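Skonport im Betriebsalltag: ein Erfahrungsbericht nach dem ersten Jahr

Von Emil Koller, 07.05.2026

Als bei uns zum ersten Mal der Name Skonport fiel, habe ich, das gebe ich gern zu, zuerst an ein Fährunternehmen gedacht. Es ist aber eine Simulationssoftware, mit der man Räume am Rechner nachbaut und Serviceroboter darin üben lässt, bevor sie echten Leuten zwischen die Füsse fahren. Wir richten möblierte Apartments für Geschäftsreisende her, 138 Stück in zwei Häusern, und seit letztem Frühling nehmen uns drei Geräte von Plollby einen Teil der Aufräumarbeit ab. Ihre Abläufe entstehen alle in Skonport, und zwar durch uns selber, also durch Leute, die vorher mit dem Wäschewagen unterwegs waren (ich auch, elf Jahre lang!).

Die Einrichtung war weniger schlimm als befürchtet. Man wählt einen Raumtyp, stellt Möbel hinein und verteilt dann Gegenstände, wie Gäste sie eben liegen lassen. Die mitgelieferte Sammlung ist bunt gemischt, vom Laptop über Kaffeetassen bis zum Baseballschläger, und gerade das Durcheinander macht den Übungsraum brauchbar. Wer ein Bett mit lauter Sachen darauf sieht, überlegt ja auch kurz: Was gehört auf den Tisch, was lasse ich lieber liegen, was melde ich der Rezeption? Solche Fragen haben wir früher im Kopf beantwortet, ganz nebenbei, und jetzt sitzen wir zu zweit vor dem Bildschirm und müssen sie aussprechen.

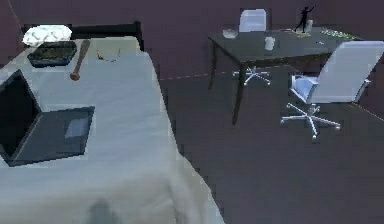
Mein Kollege Beat Hauser hat daran mehr Freude gefunden, als ich erwartet hätte. Er war anfangs der lauteste Zweifler und hat inzwischen 67 eigene Räume angelegt, manche davon herrlich unordentlich. Wenn ein Ablauf hängen bleibt, weiss er meistens schneller als der Support, woran es liegt. Der Support ist freundlich, antwortet aber manchmal erst am übernächsten Tag.

Nun zu dem, was mich stört. Stoffe sind eine Schwäche: Ein Leintuch sieht am Bildschirm ordentlich aus, benimmt sich unter dem Greifer aber steifer als unsere echte Bettwäsche, und Betten beziehen wir deshalb weiterhin von Hand. Kleinkram wie Brillen oder Münzen erkennt man in der Übersicht schlecht, da muss man weit hineinzoomen. Und die deutsche Oberfläche ist stellenweise zum Schmunzeln, «Stuhl gebären» soll vermutlich «Stuhl erzeugen» heissen.

Was sich für uns geändert hat, lässt sich nicht in einer Zahl sagen. Entlassen wurde keiner, das war zugesichert und ist bisher eingehalten worden. Der Rücken dankt es, vor allem bei den Älteren. Dafür sitzt man mehr, und zwei Kolleginnen haben nach dem März wieder ganz auf die Etage gewechselt, weil ihnen der Bildschirm zuwider war. Dass das ohne Diskussion möglich war, rechne ich der Leitung hoch an. Schade finde ich, dass die Zulage fürs Üben am Rechner, 100 Franken im Monat, erst nach langem Nachfragen kam.

Gaseson haben wir vorher auch getestet, das war hübscher, aber ohne Programmierkenntnisse kaum zu bedienen. Von mir gibt es für Skonport vier von fünf Sternen, den fünften hebe ich für das Update mit den weicheren Stoffen auf.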